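Didbridge Used & Surplus Automation
Handheld grippers > Two-finger > Grirow 123

Grirow 123 hand-held gripper, two-finger linkage type
Condition: used, serviced in our shop
Stock: 2
Sold with: tool, spare pad set, pin kit, bench stand, paper manual (first edition, see our notes on it)
Warranty: 30 days, parts and bench labor. Pads not covered.

What we think of it

We sell a lot of these and we are still not convinced by everything printed about them. The maker's sheet calls the linkage "maintenance free." It has pivots that carry load and soft pads that rub on things all day, so you can make up your own mind about that. What we will say is that it's a sensible tool if you want to collect grasps by hand before you put the same fingers on an arm, and that the parts which wear are cheap and easy to get at. Most of the ones we see come in for the same three or four complaints, and most of those complaints come down to setup.

If you are after something you can hand to a new operator with no explanation, keep looking. If you can spare half an hour at the start of each month with a hex key and a rag, read on.

Setting it up

Clamp the bench stand before you do anything else. The tool is front-heavy and will tip off a shelf.

Open the fingers all the way and let them close under their own spring. Both should arrive at the middle together. If one gets there first, loosen the two link screws on the early side by a quarter turn, close the fingers by hand on a flat wooden ruler, and tighten again with the ruler still in place. The manual tells you to do this with the special gauge from the Holroyd accessory kit. We have the gauge. We have compared it with the ruler on every tool that came through here since July and we could not tell the results apart, so the gauge is not included and we don't stock it.

Zero the opening next. Hold the trigger fully released for the count the manual gives, then squeeze to full close twice. The light should go steady. If it keeps blinking, squeeze slower. The manual says nothing about speed, and that is most of our phone calls.

Last, run the trigger 20 or so times with nothing between the fingers and listen. A tick on each close is a dry pin. A scrape is a side plate rubbing on a link, usually from a drop.

Looking after it

Pins. One small drop of light oil on each pivot, worked in, then wiped until it looks like you wiped it all off. People over-oil these. The extra creeps down the finger to the pad, the pad goes slick, and then we get an email saying the grip force has dropped. It hasn't. Wash the pad.

Pads. Dish soap, warm water, air dry. No alcohol, whatever the forum says. It makes them grip beautifully for a day and then they go hard at the edges. The maker quotes 914 hours of pad life, a very exact number for something that depends on whether you are picking up mugs or sandpaper. We have seen pads finished in a week and others going strong after a year. Press a thumbnail into the pad. If the mark stays, change it.

Lint. This deserves more room than the manual gives it (one sentence). Anyone using the tool on clothing, towels or yarn will get fiber wound around the lower pivots, where you can't see it until the fingers start closing late. Pull it out with tweezers before oiling. Oil on top of lint makes a kind of felt, and then the pin has to come out.

Trigger cable. Check the last inch before the housing for fraying. If you see one broken strand, order a cable now, because the rest follow quickly.

Repairs you can do yourself

Changing a pad is five minutes. Warm the old one with a hair dryer, peel from the tip end, scrape off the glue, press on the new one and leave the fingers closed on a folded cloth overnight. Leaving them closed matters more than which glue you use.

Changing a pin takes longer. Take a picture of the linkage first. Support the link from behind on a block with a hole in it, tap the old pin through, and never pry. The bigger pins sit near the housing and take most of the load, so if you are only going to replace some of them, start there. A pin that has to be hammered in is the wrong pin. Two sizes ship in the same bag with no label - hold them side by side before you start.

We do not recommend opening the housing. Quang Doãn does ours and he doesn't enjoy it. The ribbed cover is held by clips that seem to have been designed to be used once.

Knits and other soft goods

The brochure makes a lot of the tool's performance on "deformable items." Our view is that any two-finger gripper will hold a sweater if you give it a nice thick fold, and almost any will struggle with a single layer lying flat. Before you blame the tool, roll the item up and come in from the end of the roll. If it holds the roll and drops the flat sheet, the tool is fine and you have a grasp planning problem, and no new part from us is going to fix it.

For cable knits, back the closing force off one step from the default. The raised braids give the pads plenty to press against, and at full force a worn pad edge can catch a loop and pull it. 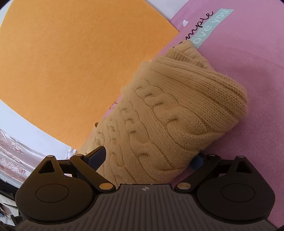

Oanh Lâm wrote in to disagree with the advice on force: "I tried one step down on chunky knits and the roll slowly turned between the pads whenever I lifted from one end. At the default it stayed put. I would sooner replace pads more often than fight that. Also your ruler trick works, but please say metal ruler. My wooden one was thicker at one end and I chased a false offset for an afternoon."

Fair on the ruler. Use metal, or at least check the wooden one. On force, we tried it again with new pads and got no turning at one step down, then again with half-worn pads and did get some. So: one step down with fresh pads, default with older ones, and keep an eye out for pulled loops. We have left our original wording above so you can see where the two differ.

What we check before shipping

Both fingers meeting at center. All pins free and none loose. New pads fitted, old ones thrown away. Cable inspected along its full length. Then 600 open-and-close cycles on the stand, with a second look at the pins afterward. That count doesn't prove much about long-term wear. It does catch badly seated pins, and that's why we bother.

Cosmetic marks are left alone. Expect rub marks on the side plates.

Known annoyances

The stand's clamp does not open wide enough for a thick workbench. Bring your own.
The manual's exploded drawing shows the links mirrored. Trust your own picture.
The Condach adapter plate fits, but two of its four holes need filing. Condach says otherwise. Measure yours before you order.
Spare cables come in one length, and it's too long. Trim and re-crimp, or loop the slack and tape it.

Returns and repairs

Send the whole tool, stand included, if the complaint is about the fingers not centering. We can't judge it from the finger assembly alone, and we've stopped trying. Put a note in the box saying what you were picking up when it went wrong. "Doesn't work" adds a day.

Bench time is quoted after we have looked at it. Ask for Uyên Thái on repairs or Chiến Võ on spares. Phones are answered until 4 pm.

Related: Grirow pad set (pair), Grirow pin kit, trigger cable, Condach adapter plate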